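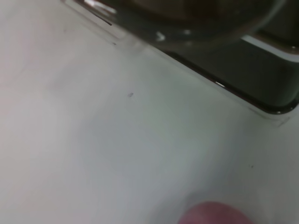

Verna Doucet garante que memorando de entendimento não obriga país nenhum a nada e que comemorar assinatura de memorando é como comemorar reserva em restaurante. Ela me disse isso depois que mostrei a notícia da linha de transmissão Usar–Cluvo, com ministro, tapete, caneta e discurso sobre "laços históricos".

Minha dúvida é mais pé no chão. A notícia fala em memorando, depois em acordo, depois em "marco inaugural", tudo no mesmo parágrafo. A obra tem 200 km e eu moro em Jovarwood, bem no caminho. Quando é que a coisa passa a valer? Devo me preocupar agora ou só no próximo governo?

Otis Yazzie
17 de julho de 2023
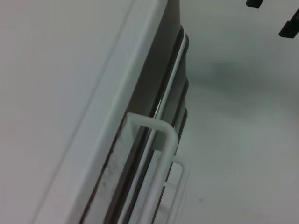 Esperanza Oyelaran

Depende do texto, e o nome no alto da página ajuda pouco. Já li memorando com cláusula de arbitragem e "acordo" que era só um jantar por escrito. Procure os verbos: "as partes deverão" costuma indicar compromisso, "as partes envidarão esforços" costuma indicar fotografia.

Veja também se existe artigo sobre entrada em vigor. Se ele falar em ratificação, o papel ainda vai passear pelo parlamento dos dois lados, e parlamento passeia devagar. No caso de Usar–Cluvo, o que circulou foi um resumo de 6 páginas. O anexo com o traçado, justamente o que interessa a quem mora em Jovarwood, ficou para depois.

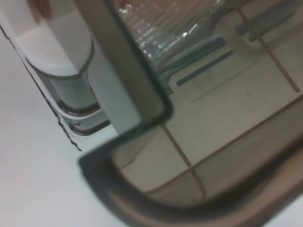 Sobre o resumo, eu leria com desconfiança cordial. Ele promete tarifa comum, operador conjunto e amizade entre os povos, nessa ordem ou em outra. Transparência ali é a do plástico fumado da foto: passa luz, mas a cor que chega do outro lado é a dele. Peça o texto integral ao ministério, por escrito, e guarde o protocolo. Se responderem com o link do discurso – acontece –, peça de novo citando o artigo 17 do próprio resumo, que promete publicar tudo.

Quanto à sua casa, nenhum memorando desapropria ninguém. Para isso é preciso ato interno, com planta e direito a contestar,

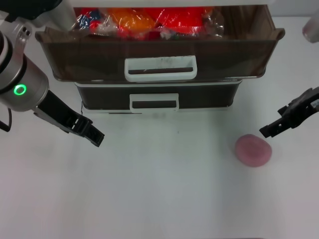
e esse ato só costuma aparecer depois do licenciamento. Até lá, o prazo que vale acompanhar é o da consulta pública, anunciada para novembro.

Gebremedhin Wubshet

Aqui fizeram igual com a Dijkstra. Três cerimônias e nenhum poste.

Ezekiel Kowalczyk

Discordo um pouco da Esperanza. Mesmo sem força de tratado, memorando pesa, porque banco gosta de ver assinatura antes de soltar dinheiro. Não sei dizer se isso vale para Usar, só acompanho gasoduto. E confira se a faixa de servidão é de 27 metros mesmo, li isso num comentário e não achei a fonte.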